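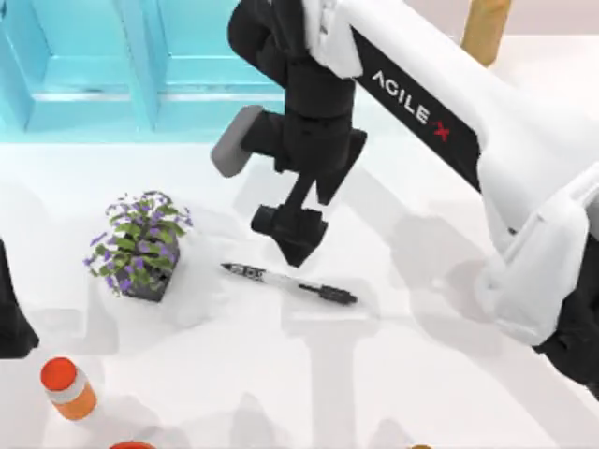 My cousin forwarded me another one over breakfast. Myfanwy Llewellyn, of Faltberg fame (three series as the detective's long-suffering wife, then written out down a lift shaft), had posted an old school photo of her co-star Wycliffe Lukumay for his birthday. Gap teeth, enormous collar, a caption about "this little menace". By lunchtime four different sites had turned it into an article.

I read all four so you don't have to. Every one of them said she had "broken the internet". The post had 600 likes when I looked. My local chip shop gets more than that when it changes its opening hours.

I've nothing against either of them. Lukumay was the best thing in Muli, and I'd watch Llewellyn read out a gas bill. What I don't buy is the idea that these posts are a peek behind the curtain. The new series of Faltberg starts in July. He hasn't posted a word since the last one finished, and she has suddenly found a childhood photo of a man she met at work when they were both past thirty. Who had it? His mum? Did somebody ring his mum?

One of the articles said fans were "convinced" the two are a couple, and backed this up with 2 comments, one of which was a heart. Another had them "spotted" at the Hilton, at what I'm fairly sure was the press day, along with the rest of the cast and a buffet. If I was seen near a buffet with everyone I work with, I hope people would draw the right conclusion.

And then there's the perfume. Scroll down her page and the three posts before the birthday one are all for Flato, which as far as I can tell is a scent, or possibly a candle. A nice warm birthday message does wonders for a page that has started to look like a shop window – I'd do the same if anyone wanted to pay me to hold a candle.

My cousin says I'm a misery and that sometimes people just like their friends. Maybe. She also thought the lift shaft was an accident, and she's sticking to that until July.

I'll be watching, obviously.

Print this post | E-mail this to a friend
78 shares | 3 comments

Recent posts
Do we need another Muli reunion?
The trouble with "surprise" weddings
Red carpet interviews, and why I mute them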